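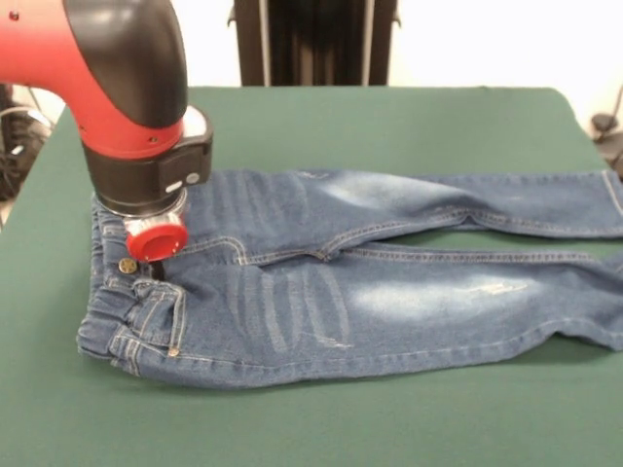
Service notes from the garment handling cell at Stodivham, 08/05/2019. The cell was taken out of use this morning for its 500-hour check and is now back on the schedule.

The work was led by Azadeh Sadeghi, with Debashish Kodikara on the controls. Questions about the procedure may be sent to either of them through the Arkitz service desk.

First item: the gripper finger. Denim is hard on fingers. Waistbands, rivets and metal buttons all leave marks, and a worn tip slides over the cloth before it gets hold of a fold. The old finger was replaced and its length entered in the cell log.

Second item: the flange screws. All were loosened, cleaned and tightened again in a cross pattern. One had backed out slightly. It has been marked with paint and will be looked at again after 20 hours.

Third item: table height. The green cover was replaced in July, and the new one is thicker than the last. The approach height had never been updated to match – the finger was pressing harder than it should at the waist end. The arm has been taught a new zero.

Staff are reminded that the zero must be taught again whenever the cover is changed. This step has been added to page 70 of the cell manual.

Test garments for the check are jeans only, laid flat, waist toward the arm. Please do not use shirts. The force limits are set for heavy cloth and the readings will not compare.

Approach speed stays at 200 mm per second until Parisa Fallahi has signed the check sheet. Requests to raise it before then will be declined.

Spare fingers are in the Sular cabinet, second drawer. Please write down what you take.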